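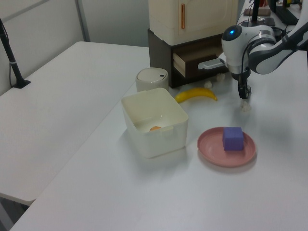
A white robot arm above a table with an open storage box.

The Long Overdue List

The list came off the printer in October, the first week we were on Prultis. It was four pages long and had 103 books on it.

I had been in the library at Hudon Road School for 11 years by then, the last five of them on my own. Before Prultis we had a card drawer and a date stamp, and then a program that ran on one computer under the window and would not run on any other. When the computer went, the head found the money for Prultis. A man drove up from the supplier and spent a day typing in everything I had on paper. He was quick and polite and he ate his lunch in his car.

"You'll want to clear these," he said, and gave me the list. "Anything over a year, most schools just write off. You tick the box here and press the green button."

I said I would look at it.

Most of the list was what you would expect. Football annuals. The same three books about sharks. A guide to keeping hamsters that had been taken out by a boy whose mother told me later there had never been a hamster and there was not going to be one. I went down with a pencil and put a tick beside anything I was sure was gone. It took two dinner times.

Near the bottom of the last page was a book called Simple Circuits for Beginners. It had been due back 16 years ago, before my time. There was a class next to it but no name, only a number, and the number belonged to the old cards.

I don't know why I went to look. The cards were in a shoebox in the Selvanayagam Room, which was where we put things. It had been a proper computer room once, paid for by the family whose name was on the door, and it still had sockets all the way round at desk height. I found the card for the number. The name on it was the name of our deputy head.

She had been a pupil at the school. Everyone knew that, she said it at open evenings. But I had not thought of her as someone who had ever had a library card, and I stood there reading it for longer than it needed. The writing was very round. The book had been stamped out in the spring term of her last year.

I should say that the deputy head and I did not get on. There had been no quarrel. She was in charge of what was called digital learning, and she wanted the library for it. She had measured it. She had come in one morning with a tape and done the long wall and then the short wall and written both down, and said good morning to me on the way out. In the plan she took to the governors the books went down to one bay by the door, and the rest was tables.

So I had her, in a way. I am not proud of how much I enjoyed walking back along the corridor with that card in my cardigan pocket.

I did nothing with it for a week. Prultis sent its first letters on the Thursday. It did that by itself, you only had to leave it switched on, and it sent them to every family with a book outstanding, in a tone I would not have used. Two parents rang to complain and one came to the desk in person with a carrier bag. There were nine books in the bag and only two of them were on my list. The others had never been stamped out at all.

"He likes having them in his room," she said. "He can't read most of them."

I told her he could have the nine back if he liked, and keep them until he was ready. She looked at me as though it might be a trick, and then she took seven and left me the sharks.
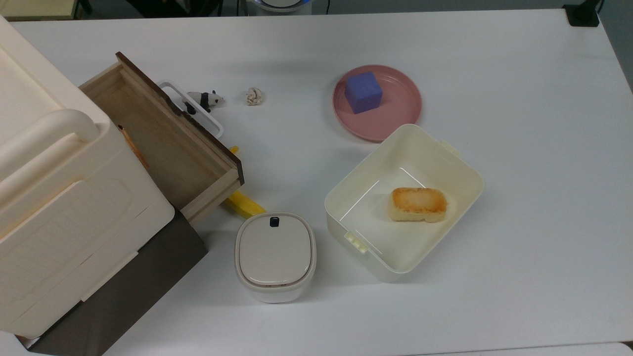 A cream storage container with a pale wooden drawer box leaning against it.

The deputy head came in that same afternoon, after the bell. She wanted to know how Prultis was settling in. I said it was settling in well. She asked whether it could produce a report of how many children used the room in a week, and I said I believed it could, and she asked if I would run one for her before the governors met.

I ran it while she stood there. I pressed the wrong thing first and got a list of publishers. Then I got the right one, and she leaned over to look, and neither of us spoke for a bit. The number was higher than she had thought. It was higher than I had thought too, and I was the one who had been there.

"Is that borrowing?" she said. "Or just coming in?"

"Coming in. They scan themselves at the door now. They like the noise it makes."

"A lot of them come in twice a day."

"It's warm," I said.

She sat down on one of the low chairs, which are meant for the infants, so her knees were nearly level with her chin. She was tired. I had never seen her sit down in there. And because she was sitting down, and because it had been in my pocket all week, I took out the card and put it on the desk.

She picked it up and read it. She turned it over and read the back, which was blank.

"I've still got it," she said.

"I thought you might."

"It's got a burn on the cover. That's why I never brought it back. I made the one with the bell in it, on my nan's kitchen table, and I put the soldering iron down on the book." She held up her finger and thumb to show me how big. "I was terrified of the woman who was here then. I used to go the long way round to dinner so I didn't pass the door."

I had met the woman who was there then. She had handed me the keys on my first day and told me not to let them touch the atlases. I said I could believe it.

"I thought they'd write to my mum," said the deputy head. "Then I thought they'd ring the big school. I thought about it on and off until I was at college."

"It would be sending you letters by now," I said. "It does it by itself."

She laughed, though not for long. Then she asked me what the fine was, and I said we did not have fines, and she asked what it would have cost to replace. I looked inside the lid of the shoebox, where the old prices were taped, but the ink had gone brown and I could not make it out.

I would like to be able to write that she tore up the plan. She didn't. It went to the governors with some of the figures altered, and the year after that we lost the short wall and got six tables and a locked cupboard of tablets with a trolley to charge them on. The trolley was made by a firm called Brurkska and one of its wheels stuck from the first day. I kept the long wall. I also got the Selvanayagam Room, with its sockets, because she said in the meeting that a place for making things ought to be next to a place for reading about them, and it went through without a vote.

The book came back the following Monday. I found it on my desk in a plain envelope, before school. The burn was worse than she had shown me. It went through the cover and the title page and left a brown ring on the contents, and on page 30, beside the drawing of the bell, someone had written in round pencil, THIS ONE WORKS.

I scanned it in. Prultis did not know what to make of it. It asked me if I wished to send a reminder to the borrower, and then if I wished to mark the item as damaged, and then it asked if I wished to withdraw it from stock, with the green button already lit up.

I pressed cancel and went and found a gap for it on the long wall, under 621. It was out again by dinner time. A girl in the top class had it, and she wanted to know if we had a bell.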